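Bovard are playing again, and I have a ticket

I had the radio on while I was doing the dishes when the first four bars of "Fliltus" came out of the speaker and I nearly dropped a plate. Then the DJ said the words I'd given up on: Bovard are back together, all four of them, with a run of small shows in April and a new record after that. I dried my hands and sat down on the kitchen floor. I am a grown adult with a mortgage.

If you never heard them, I'm a little jealous, you get to do it for the first time. They made two albums and an EP and then went quiet. The first album, Zamar, was recorded in a rented house with the windows open, and on the third song you can hear a truck backing up in the street. They left it in! I used to wait for that truck. The drums sound like somebody moving furniture upstairs, the guitars are a tiny bit sharp all the way through, and the singing is so close to the mic that you hear every breath. I've bought it three times – once on CD, once on CD again after the first one melted on a dashboard, and once on vinyl, the pressing of 200 with the green label.

The second one, Fliltus, is the one the critics liked, and it's great, it really is. Bigger choruses, some piano, a string part on the title track that still gets me in the back of the neck. But I always thought it was a bit too clean. Play the two of them back to back some night and you'll hear what I mean. The bass player in particular seems to be standing farther away.

I only saw them live once, at the Bassey, which holds 800 on a good night and felt like it was holding twice that. I was 18 and had taken two buses to get there. They opened with the slowest song they had, which takes nerve, and by the second verse the whole floor was swaying. Later on a string broke and they played most of a song with just bass and drums while it got fixed, and I've been looking for a recording of that version ever since. If you have one, please, please write to me. I will mail you cookies.
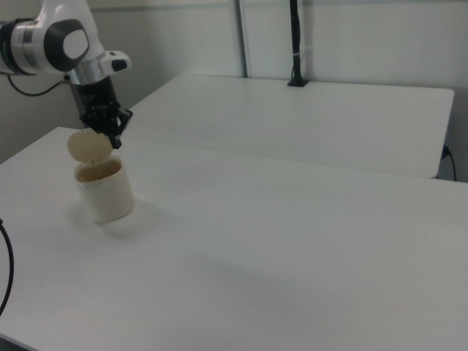 Marta's Cousin, a regular in the comments on my old post about Zamar, has already written to tell me to calm down. Reunions are a bad idea nine times out of ten, the message went, and the new songs are always the part where everyone goes to get a drink. Fair enough. I've been to a few of those shows myself, with the big screen and the hits in the same order as the best-of, and I went home early from one of them.

But I don't think this will be like that, and I have a reason beyond wishful thinking. The station played one of the new songs too, right after the news, and it's weird! It starts with what sounds like a hand on a tabletop, there's no chorus for the first two minutes, and when it does come it's only one line sung over and over with the guitars climbing up behind it. The voice is lower now and it cracks on the high note. I loved it. I've had it going in my head all day and I keep getting the words wrong.

Tickets went up at ten in the morning. I had two browsers open and my phone leaning against the coffee pot, and the phone is what got me in. One ticket, standing, at the Bassey again of all places. I had to read the confirmation email twice. It looks like they've added a second night since, with 200 more tickets at the door, so if you missed out it may be worth standing in line.

So the plan between now and then is to play everything in order, EP first, and write up each record as I go. I still have the lyric sheet from the EP somewhere, folded inside a cookbook I think. I'll start with side one of that as soon as I get a new needle for the turntable – the old one has been skipping on the quiet parts.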